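Red Blood Cells, Carrier Screening, and Me: My Genetics Project Report

So for my independent project I picked thalassemia, mostly because my cousin found out she's a carrier last December and nobody at the dinner table could explain what that meant, me included. I'd sat through a whole semester of biology by then, so that was a little embarrassing!

The short version is that thalassemia is a group of inherited blood disorders where the body makes less hemoglobin than it should, or makes it in a lopsided way. Adult hemoglobin is put together from two alpha chains and two beta chains. If the genes for one kind of chain aren't working well, you get too much of the other kind, and the red cells come out small and don't last as long. A carrier of beta thalassemia has one changed copy and one regular copy, and usually feels fine or maybe has mild anemia. Someone with two changed copies can be really sick and might need transfusions for life.

What I wanted to find out was pretty simple: how much do people my age know about being a carrier? I wrote a six-question survey (I called it the Killance survey after the street I live on, and the name stuck) and sent it to 493 students at my school, Nidau. I got 300 back, way more than I was hoping for.
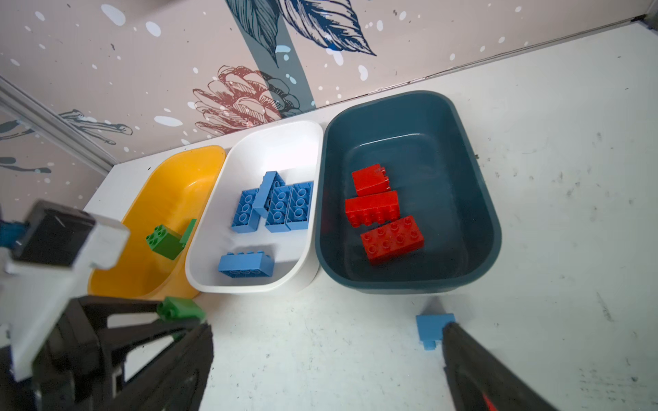
The question that tripped up the most people was the one on odds. If both parents carry a beta thalassemia change, each child has a one in four chance of getting both changed copies. A lot of people wrote that this means if you have four kids, exactly one will be sick. I get why they think that, I used to think it too, but the chance starts over with every pregnancy. Two of my friends argued with me over lunch until I made them flip coins.

People also mixed up thalassemia with iron deficiency. Both can give you small red cells on a blood test, so it's an easy mistake. Taking iron pills for thalassemia trait doesn't fix it, though, and doctors usually check iron levels before they suggest any.

After the survey I did 20 short interviews in the library on a Saturday. My advisor, Lempi Rantala, sat in on the first couple and told me I was talking too much (fair). Once I let people finish their sentences I got much better answers. One girl told me she thought "carrier" meant you were contagious. That went straight into my notes.

If I did this over, I'd write the odds question differently, with a drawing of a Punnett square next to it. I'd also send the survey to parents. Most students had no clue what was in their family history, and a few of them said they'd go home and ask.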